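Bench notebook, paste trials, June

Carrying on from the last page. The wheat starch from Stesovik finally arrived, so the batch for the Vidal ledgers can go ahead. Soaked 27 g overnight in cold water with the lid on. By morning it had settled hard on the bottom and took a good deal of scraping to lift. Poured off the top water, replaced it, stirred, then strained through the coarse sieve into the double pan.

Cooked on the low ring and kept stirring the whole time. It went from milky to grey and then translucent at the edges. I took it off too early last time and the paste wept in the jar, so this time I left it on until it dropped from the spoon in one lump. Skin on the top once it cooled. Lifted that off and threw it away.

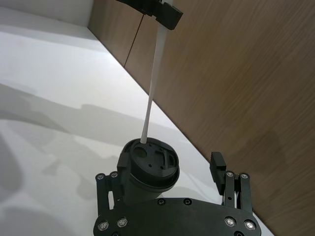
Sieving

First pass through the horsehair sieve was slow and left small lumps. Second pass much better. Thinned with boiled water a spoonful at a time, working it with the flat brush until it felt like single cream for tissue and a bit stiffer for the spine linings. Hervé Ferrand likes his thinner than I do. We split the batch and labelled the jars H and thick.

Brushed out test strips on the Kirden tissue and on the heavier offcuts. The thin paste soaks straight through the tissue and it tears if lifted by one corner. Lift it on a sheet of polyester and leave it alone until it is down. The thick paste stays where it is put but leaves brush marks you can see when dry. 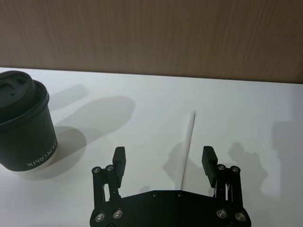 Fingers open, white table beneath.

Drying under weight, blotters changed at lunch and again before going home. The strips under the old felt came out flatter than the ones under the new. I suspect the new felt has a dressing in it and it wants washing before we use it on anything that matters.

Peeled a strip of each the next day. Thick paste on tissue: the tissue split before the joint did, so no complaints. H on tissue: same. H on the heavy offcuts let go at one end with a bit of a pull. Use thick for those.
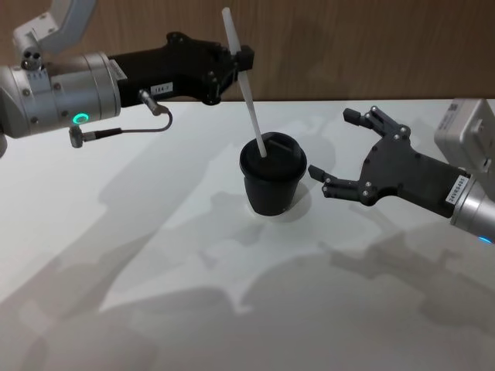
The Vidal ledgers need their spines cleaned before any of this paste goes near them. The old animal glue is brown and brittle and comes away in flakes with the bone folder on the first volume, but on the second it is still tacky in the shoulders and will need a poultice. I want to mix the poultice in something narrow and covered, so it doesn't dry out while I work. A lidded cup like the black one, with a long stick left standing in it, would suit me better than the open bowl. Leave the poultice on for eight minutes, scrape, check, repeat. It should take up to two goes on the worst parts.

Hervé wants to try methyl cellulose for the poultice. I would sooner stay with what we know on a paying job and try the other on the Skiltodow scrap volume, which has the same sort of glue and is past saving anyway.
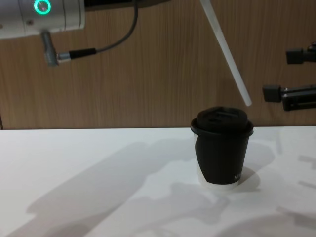
If that goes well we can switch for the rest of the ledgers. The scrap volume has no boards and half a text block, so it will lie flat in the small press with the spine up.

Still to do: wash new felt. Order more tissue in the lighter weight. Find the lid for the tall jar. H jar is already going sour at the rim, use it up or bin it. Write down which sieve is which, they have been put back in each other's boxes again.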